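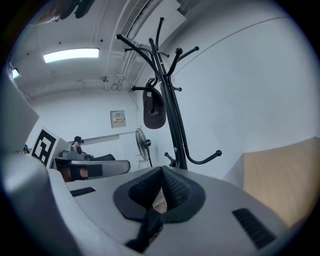 Page last changed: February 2022

Speaker notes – "Do we need the coat rack?"
Clodinitz office, short slot after lunch

Start with the rack while people are still sitting down. Black metal, twisted rods up the middle, hooks with a round ball on each tip. Leave it up for a moment. One cap on it, brown, hanging brim down.

Ask who has a coat with them today. Then ask where it is. My bet is the back of a chair.

The Hellberg guide to shared rooms says every office should have "a place to arrive". I've read it twice and still can't say what that means. It gives the free-standing rack 11 pages and never once mentions a wet coat.

What I want from a rack, in this order:
– it stays up when all the coats are on one side
– a collar loop goes over the hook without a fight
– you can walk past without catching a sleeve

Ball tips: the claim is that they save the cloth. Perhaps. They're also fatter than most loops. I tried 18 coats at Jurkau last July and 8 of them had to go on by the hood or the collar. Small test, say so before someone else does.

Slow down here. The twisted rods are for looks. I've seen no proof they make anything stronger, and they hold dust.

Point at the fan against the far wall, on its thin pole. Same trouble as the rack: tall, narrow, always wanting a bit of floor. A white-walled room with a low ceiling doesn't have much to spare, and there are desks to get round as well.

The other way is a plain rail on the wall. Demirtaş fitted one and people there like it, though they were asked in the first week, when people like anything new. Drilling is a nuisance. Keep off the wall by the electrical panel.

If short of time, skip the rail and go to the vote. Two choices only: keep it or move it by the door. Don't let anyone bring up lockers.

Leave almost 2 minutes for questions.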